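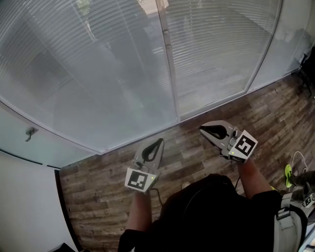

Curved glass and blinds: the questions I get asked most

I'm Lempi Leinonen and I look after the meeting rooms at Delow, the ones with the big glass walls. People stop me in the corridor to ask about them (usually when I've got my hands full!), so I've put my answers on one page.

Is it really curved, or is it lots of flat bits?

I get asked this one every week. Stand back and follow the bottom edge where it meets the floor, and you'll see it bow. The glass comes in tall panels with narrow metal uprights between them, so from a distance your eye just runs along the lot.

Why blinds behind the glass and not curtains?

We did try curtains in one room, and they were lovely for a week. Then Jouko Pesonen pointed out that he couldn't tell if a meeting was on without opening the door and barging in. With horizontal slats you can have a bit of both. Open them partway and you can see whether anybody's in there, shut them and you've got your privacy.

Can I open one panel and leave the next one closed?

Yes, please do! I like the panel nearest the desks fairly tight and the next one looser, so the light still comes through. It looks a bit uneven from outside and I've stopped minding.

I can see all the ceiling lights in the glass. Can anything be done?

Not a lot, I'm afraid. Glass this shiny picks up every lamp in the place, and you get long white streaks across the top of it. Closing the slats won't get rid of them. If it's bothering you in a meeting, turn your chair a little or ask me about dimming the row outside. 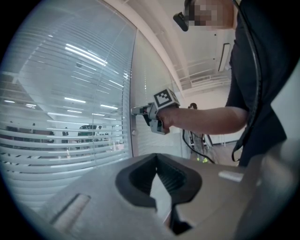 How do you dust all those slats?

Slowly. I do them on a Wednesday before 9 with a dry microfibre cloth folded over my fingers, top to bottom, slats nearly shut. Then I flip them and do the other side. A big room takes me 16 songs on the radio. Please don't use spray polish, it goes sticky and then you've got fluff for ever.

And the glass itself?

Warm water, a tiny drop of washing-up liquid and a squeegee. Go straight down, one panel at a time, and wipe the blade in between. Eino Tikkanen swears by newspaper but I only ever end up with grey hands.

What about the floor along the bottom?

Vacuum with the soft brush and go right up to the glass. Grit loves that edge. Mop well wrung out, please, no puddles on the planks.

A slat's bent. Who do I tell?

Me! Leave a note on my desk with the room name and which panel. Don't try to bend it back, I've done that and made it worse.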